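Why Does a Plain White Table Never Look Plain White?

Hello again! I've got a question for you today that sounds a bit daft, so bear with me. What colour is a white table?

If you just shouted "white!" at the screen, well done, that's what I'd have shouted too when I was your age. But last July I tried to paint a picture of my own kitchen table, which is as white as they come, and I got into a terrible muddle. I squeezed out a big blob of white paint, covered the whole table shape with it, stood back and thought, hmm. It didn't look like a table at all. It looked like somebody had cut a hole in my painting.

So I went and sat at the real table with a cup of tea and had a proper stare. I'd like you to do the same (the tea is optional). Find something big, flat and pale. A worktop, a fridge door, a bedroom wall, the lid of a plastic box, even a large sheet of paper. Got one? Right, off we go.

Light first

You can't see a table in a pitch-black room. I know, I know, that's obvious, but it matters. When you look at a table, what gets into your eye is light that has come from a window or a lamp, hit the table, and bounced off towards you. No light, nothing to bounce, nothing to see.

A white thing is good at bouncing. It sends back most of the light that lands on it, and it sends back all the colours fairly equally, the reds and the greens and the blues and everything in between. Mix all those together and your brain says "white". A black thing swallows most of the light up and hardly gives any back. And grey? Grey is in the middle. It bounces back all the colours fairly equally, just less of everything.

Now for the sneaky bit. Suppose you have a white table, but only a little light is getting to one corner of it. That corner can't bounce back light it never got. So less light comes to your eye from there, and it looks... grey! The table is the same stuff all the way across. It's the light that changes.

The corner game

Go back to your big pale thing. Pick the brightest place you can find on it and put one finger there. Then look for the darkest place, and put a finger of your other hand there. (If you need longer arms, borrow a friend.)

Did you find two different places? Nearly everyone does once they get going. It might be brighter in the middle and duller at the corners. It might be bright all along the side by the window and then fade away slowly as you go across, so slowly that you can't say where the change happens. That slow fading has a name, and it's a lovely word to say out loud: gradient. Have a go. GRAY-dee-unt.

I did this with my neighbour Yen-ting Wan, who is nine and beats me at most things. She picked out the dark corner of my table in no time at all while I was still wiping the jam off it. Then she told me the middle was "warm white" and the corner was "cold white", and she was right, and I'd lived with that table for 4 years without spotting it.

Warm white and cold white

What did she mean? We weren't touching it to see how hot it was! Painters call colours warm when they lean towards yellow, orange or red, and cool when they lean towards blue. White and grey can lean as well, just a tiny bit. A creamy white is leaning towards yellow. The white of a sheet of paper in the shade on a sunny day often leans towards blue, and that's down to the sky. The sun can't reach the shade, but the blue sky still shines into it.

Lamps do it too. Some bulbs give a yellowish light and some give a bluish one. If you've got both kinds at home, take one sheet of white paper and hold it under the first, then walk over and hold it under the second. Look quickly! Your brain is very good at tidying this up for you. It knows paper is white, so after a few moments it starts telling you "yes, yes, white paper, carry on" and the difference melts away. I find it rather bossy, my brain.

Shiny or matte?

Another word for your collection: matte. You say it just like the name Matt. It means not shiny.

Imagine throwing a bouncy ball at a smooth floor. You can guess where it'll go. Now imagine throwing a whole bucket of bouncy balls at a heap of rocks. Chaos! They go off in every direction. Light does something a bit like this. On a very smooth, glossy surface it bounces away neatly, and you get a bright patch or even a reflection. On a matte surface there are lots of teeny bumps, much too small to feel, and the light gets scattered all over the place. So you don't get a sharp shiny patch. You get a soft, even, quiet sort of look.

Paper is matte. So are most painted walls, blackboards, flower pots and the skin of a kiwi fruit. A spoon is glossy, and so is a glazed mug. Plastic can be either, depending on how it was made, and I've got one lunch box which is shiny on the lid and matte underneath. Have a look at yours!
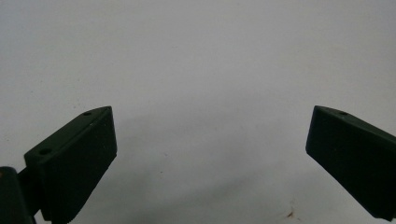

Dark things need looking at just as carefully as pale ones. I used to think a dark green thing was dark green and that was the end of it, but then I'd paint it with one flat colour and (you've guessed) it looked like a hole again. The trick is to find the side that's facing the light. On anything chunky with flat sides, the sloping top often catches more light than the front, so it comes out a shade lighter. It's all the same plastic, tipped at a different angle. And if there's a little round hole in it, the hole looks darker still, because hardly any light gets down inside and back out again.

Very dark green is a tricky customer anyway. In dim light you might swear it was black. Put it next to something that really is black and the green pops out. I have a pair of wellies like that. I wore them for a whole winter telling everyone they were black until Doğukan Soylu, who runs the paint shop in Pustdale, stood his own black boot beside mine. Oops.

Neighbours change each other

That brings me to my favourite bit. Colours change depending on what's sitting next to them. They don't really change, I mean, but they seem to, and you can prove it with a pair of scissors.

You'll need one sheet of grey paper, one sheet of white, one sheet of black, and some scissors. Ask a grown-up if you're not allowed the sharp ones.

Cut 2 small squares out of the grey paper, the same size as each other. Put one in the middle of the white sheet and one in the middle of the black sheet. Lay the sheets side by side and look from one to the other.

Most people find that the grey on the white looks darker, and the grey on the black looks paler. But you cut them from the same piece of paper! Swap them over and see if it still happens. Your eyes are always comparing. They're much better at saying "this is lighter than that" than they are at saying exactly how light something is.

It works on your table as well. Put a dark thing on a pale table and the table seems to glow. Take a really bright white sheet of paper and put that down instead, and all of a sudden the poor old table looks a bit grubby.

A peephole for spies

If you want to catch your brain out, make a peephole. Take a piece of card and poke a hole in it with a pencil, with a lump of modelling clay behind so you don't stab the table (I have done this). Close one eye and look through the hole at the brightest part of your wall or worktop, then slide along to the darkest part.

With the peephole you can't see the rest of the room, so your brain loses its clues. It can't say "that's a white wall" any more, and you get to see what's there. I've found pinks, blues and a sort of mushroom colour on a wall that came out of a tin marked plain white.

Talking of tins, I once counted the whites on the paint cards in Doğukan's shop while he was busy with a customer. There were 277, from palest pale to nearly grey. He says he can tell most of them apart. I can manage 3.

Things to have a go at

Look at the same bit of wall at breakfast, at dinner time and just before bed, and write down a colour word for it each time. You're not allowed to use "white" twice.

Mix yourself a strip of greys. Start with a blob of white paint and add the tiniest dot of black, paint a square, add another dot, paint another square, and keep going. Go gently with the black, it takes over very quickly.

Then try painting your pale thing. Leave the paint nearly pure white for the brightest part, and use your softest grey where it gets duller, and blend the two together while they're both still wet so there's no hard line. Mine is up on the kitchen wall now, above the real table. Yen-ting says the legs are wonky.

Next time I want to look at shadows, and why they've sometimes got a sharp edge and sometimes a fuzzy one, so if you've got a torch, see if the batteries still work.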